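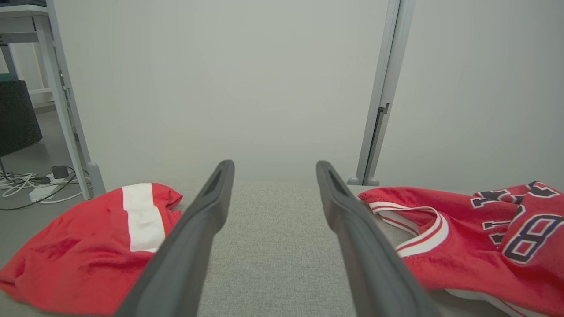
**Figure 2.** Two red garments on the gray fabric surface: a crumpled one with a white stripe (left) and a jersey with black lettering and a numeral 8 (right).

### 3.2 Garment condition and surface

All sorting trials used a light gray, finely woven cover as the work surface. We chose it after a short pilot in February, when a patterned cover made the edges of printed garments hard to judge in the photographs. The cover was pulled flat before each trial and was not changed during a session.

Garments were placed on the surface in the state in which they came out of the bag. We did not smooth, turn, or straighten them. Figure 2 shows a typical same-color pair. The garment on the left lies in a low mound, and apart from its white stripe there is little on it that tells a reader what kind of garment it is. The jersey on the right is rumpled as well, but it is spread out more, and its ribbed trim and large characters remain partly in view. The word printed on it cannot be read in full. We refer to these two conditions as *mounded* and *spread*, following the terms used in the Rollow household laundry survey.

The distinction matters for the results in Section 4. A mounded garment hides most of its openings and hems, and a person deciding how to fold it must first find a neckline, a cuff, or a side seam. A spread garment usually offers at least one of these at once. Print can help too, though less than we expected. Large characters give a clue to the front or back of a shirt and to which end is up, but folds often break them into pieces. Coders were told to record lettering as "partial" whenever a complete word could not be made out, even if they felt sure of what it said. A single numeral was recorded as "complete" if its shape was clear, regardless of tilt.

### 3.3 Same-color pairs

The full set contains 2980 garment placements. Of these, 400 were same-color pairs, in which two garments of one main color were laid out together. Five pairs were dropped because the garments overlapped so much that the coders could not agree on where one ended and the other began. The remaining 395 are used in the analysis.

Red pairs needed extra care. Team jerseys, training tops, and fan shirts are often red with white or black details, and two such items from different owners are easily put in the same pile. In the Istdale households, this was the sorting mistake that participants mentioned most often. Several said they went by the trim or the number instead of the color. We therefore coded the following features for each garment in a same-color pair:

- main color and any second color
- stripes or bands, with their color
- visible trim at an opening
- lettering (none, partial, complete)
- numerals (none, partial, complete)
- condition (mounded or spread)

For the left garment in Figure 2, the coders recorded red with white, one wide stripe, no lettering, and mounded. For the right garment they recorded white ribbed trim with red striping, partial lettering, a complete numeral, and spread. The type of garment was left open for the first and entered as "sports jersey" for the second.

Coding was done by two people working separately. Edgardo Dela Peña coded the Istdale material first, and his notes were used to revise the guide before the Caputo material was coded. The main change was to the trim category. The earlier guide asked for the name of the opening, such as neck or sleeve, and this led to guesses when the cloth was twisted. The revised guide asks only whether an opening can be seen and what its edge looks like. The Istdale entries were then coded again under the revised guide, and the final version was fixed on September 15, 2023.

Disagreements were settled by discussion. Most concerned condition, since a garment can be bunched at one end and flat at the other. In such cases we used the larger part of the visible cloth. Cases that remained unclear were marked "mixed" and are reported separately in the tables.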